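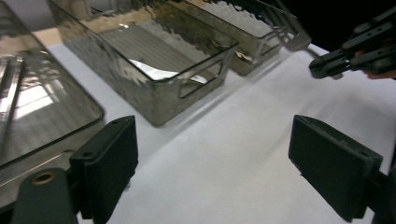

마지막 수정: 7월, 오후 4시 20분

수저 정리로 로봇 시연 걸러 보는 법

식당이나 급식실, 아니면 그냥 집에 "이제 로봇이 주방 일을 합니다"라는 영업 자료가 들어왔을 때 쓰는 점검 방법이다. 준비물은 통 세 개와 수저 한 줌이 전부고, 한 시간 남짓이면 한 바퀴 돈다. 미리 말해 두면 나는 기계가 집안일을 대신한다는 말을 별로 안 믿는 쪽이다. 그래도 안 믿는 데에도 절차는 있어야 하니까 적어 둔다.

왜 수저인가. 접시 쌓기나 수건 접기 시연은 영상으로 하도 많이 돌아서 업체들이 준비를 잘해 온다. 수저는 납작하고 얇고 번들거리고, 겹쳐 있으면 사람도 손톱으로 긁어서 든다. 다섯 살짜리도 시키면 하는 일인데 기계한테는 고약하다. 값비싼 물건도 필요 없다.

준비할 것

- 흰색이나 밝은 색 상판. 무늬 있는 식탁보는 두 번째 판에서 쓴다.
- 반투명 플라스틱 통 세 개. 짧은 쪽 벽에 손잡이 구멍이 뚫린 것이면 더 좋다.
- 나이프, 포크, 숟가락. 금속과 플라스틱을 일부러 섞는다.
- 종이와 펜. 업체가 가져온 태블릿 화면에 나오는 성공률은 적지 않는다.

통을 굳이 반투명으로 하는 이유가 있다. 벽이 비치면 어디까지가 통이고 어디부터가 상판인지 카메라가 헷갈릴 수 있고, 표면이 우둘투둘하면 조명이 벽에서 산란한다. 시연장에서는 보통 불투명하고 색이 또렷한 통을 내놓는다. 파란 통, 빨간 통. 그걸로 잘되는 걸 보고 우리 집 싱크대 밑 서랍에서도 되겠거니 생각하면 곤란하다.

1단계. 빈 통부터 옮기게 한다

수저를 올리기 전에 통만 놓고 시작한다. 가지런히 붙이지 말고 비스듬하게 늘어놓는다. 그중 하나는 엎어 둬도 된다. 그런 다음 세 개를 상판 안쪽으로 나란히 세우라고 시킨다.

여기서 볼 것은 손잡이다. 구멍에 집게를 넣어서 드는지, 벽을 집는지, 그냥 밀어서 끌고 가는지. 밀어도 줄만 맞으면 나는 통과로 친다. 다만 밀다가 옆 통까지 같이 끌려가면 실패로 적는다. "의도한 동작입니다"라는 설명은 받아 적지 않는다.

2단계. 수저를 겹쳐 놓는다

나이프와 포크를 X자로 걸쳐 둔다. 포크 날 쪽에 나이프 날이 닿게 놓으면 제일 까다롭다. 숟가락은 따로, 조금 떨어뜨려서. 쉬운 것 하나와 어려운 것 하나가 같은 판에 있어야 기계가 어떤 순서로 손을 대는지 보인다.

첫 판은 사람이 손에 드는 집게로 먼저 해 보기를 권한다. 건너뛰고 싶겠지만 해 보면 생각이 꽤 바뀐다. 손가락 열 개를 두 집게로 줄여 놓으면 사람 머리로 조종해도 답답하다. 반대로 말하면, 사람이 그 집게로도 못 집는 물건을 로봇이 집는다는 영상은 일단 의심하고 봐도 된다. 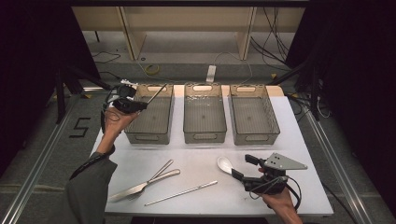
사진 출처: 프레르켈(Prerkell) 작업대 기록

플라스틱 숟가락은 집게로 물기가 쉬운 편이다. 자루든 머리든 두께가 있고 상판에서 살짝 뜬다. 같은 집게로 납작한 나이프를 집으려고 하면 상판을 긁게 된다. 숟가락만 골라서 보여 주는 시연이 많은데, 그럴 때는 "나이프부터 해 주세요"라고 하면 된다. 이 한마디로 미팅이 짧아진 적이 여러 번 있다.

3단계. 기록한다

종이에 칸을 네 개 만든다. 집었다, 들었다, 맞는 통에 넣었다, 사람이 손댔다. 마지막 칸이 제일 중요하고 자료에서는 제일 자주 빠진다. 떨어진 포크를 직원이 슬쩍 다시 놓아 주는 것도 손댄 것으로 친다. 멈춘 프로그램을 다시 켜는 것도 마찬가지다.

내 기록을 예로 들면, 야눔포트(Janumport)라는 팔 한 쌍짜리 장비를 빌려서 수저 54개를 섞어 시켰을 때 맞는 통에 들어간 것이 39개였다. 나쁘지 않다고 볼 수도 있다. 그런데 사람이 손댄 횟수가 24번이다. 나는 그동안 의자에 앉지도 못했다. 걸린 시간은 466초. 같은 양을 내가 맨손으로 하면 커피 물이 끓기 전에 끝난다.

업체 쪽에서는 39를 54로 나눠서 보여 준다. 틀린 계산은 아니다. 그래도 옆에 서 있어야 하는 사람의 시간은 그 나눗셈 어디에도 없다.

4단계. 조건을 하나씩 바꾼다

한꺼번에 바꾸면 뭐 때문에 망했는지 모른다. 순서는 이렇게 한다.

가) 통 위치를 한 뼘씩 옮긴다. 통 순서는 그대로 둔다.
나) 통 순서를 바꾼다. 포크 통이 어느 쪽인지 말로만 알려 주고 어떻게 하는지 본다.
다) 커튼을 걷거나 천장 조명을 끈다. 반투명 통에 창문이 비치기 시작하면 재미있어진다.
라) 수저에 물을 묻힌다. 실제 설거지 뒤의 수저는 젖어 있다.
마) 통 하나를 아예 치운다. 그 통에 갈 물건을 들고 어떻게 하는지 본다.

(마)는 꼭 해 볼 것. 소볼란스(Sovolance)라는 분류 프로그램은 통이 없어졌는데도 있던 자리에 포크를 그대로 내려놓았고, 화면에는 완료라고 떴다. 위치를 외운 것과 통을 알아본 것은 전혀 다른 능력인데 영상만 봐서는 구분이 안 된다.

자주 듣는 설명과 대꾸

"데이터를 더 모으면 해결됩니다." 그럴지도 모른다. 얼마나 더 모으면 젖은 나이프가 되는지 물어보고, 숫자를 못 대면 아직인 것으로 적는다.

"속도는 금방 올라갑니다." 영상 한쪽 구석에 배속 표시가 있는지부터 본다. 표시가 없으면 원속 영상을 달라고 한다. 모포켕(Mofokeng) 쪽은 그래도 이걸 바로 줬다. 느리기는 했지만 감춘 것이 없어서 점수를 조금 더 줬다.

"밤에 혼자 돌리면 느려도 됩니다." 개인적으로 제일 그럴듯하다고 생각하는 주장이다. 단, 밤새 혼자 돌리려면 손댄 횟수가 0에 가까워야 한다. 내 표에서 24번이 나온 장비를 밤에 켜 놓고 자면 아침에 바닥에서 수저를 줍게 된다.

그래서 사도 되나

수저 정리 하나만 놓고 보면 내 답은 아직 사지 말라는 쪽이다. 칸막이 서랍을 하나 사는 게 낫다. 작업장이라면 사정이 조금 다르다. 부품이 늘 같은 방향으로 들어오고 통이 고정돼 있으면 4단계의 절반은 애초에 해당이 없고, 그런 데서는 옛날식 장비도 이미 잘 돌아간다. 문제는 집이다. 집에서는 누가 통을 옮겨 놓는다.

점검표는 장비가 새로 나올 때마다 처음부터 다시 돌린다. 지난번 결과를 깎아서 쓰거나 얹어서 쓰지 않는다. 통도 계속 같은 것을 쓰고, 깨지면 같은 모양으로 다시 사 둔다. 다음에는 쇠젓가락만 따로 한 판 해 볼 생각인데, 짝을 맞추는 것까지 시킬지는 아직 정하지 못했다.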